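Picking arm FAQ — Steddale returns room

I run the returns room at Steddale, and since the arm came in I get the same questions most weeks, so I've put my answers on one page.

Is it taking our jobs?
No. There were 7 of us on the bench before and there are 7 now. What's changed is who does the bending and rummaging — my back is thrilled!

What does it do all day, then?
It picks mixed bits out of a metal bin, one at a time. Soft toys, balls, cloths, odd shapes, whatever the Tiruten crates bring us. We aim for 300 picks a shift, and we top up the bin ourselves.
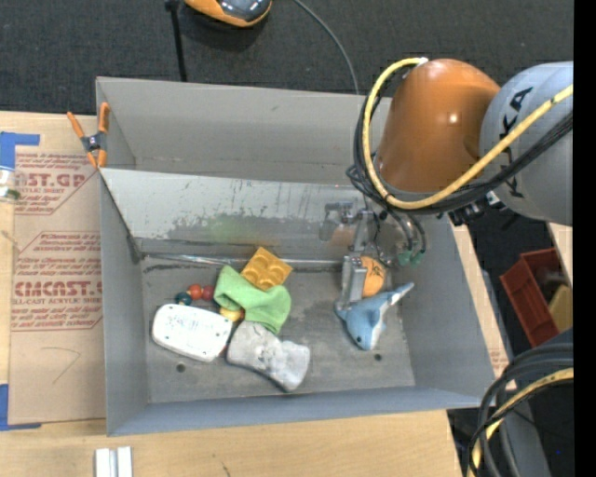
The KUKA arm over the front half of the bin, with the toy dolphin just below the gripper.

Do I need to know about computers?
Not really. I didn't! You do a morning with Jolta's trainer, then you shadow one of us until you're happy.

What if it gets stuck?
Press stop, wait for the light, then ring 1643. Please don't reach in — I know it's tempting.

Can I go back to hand sorting?
Yes, have a word with me by Tuesday and I'll change the rota.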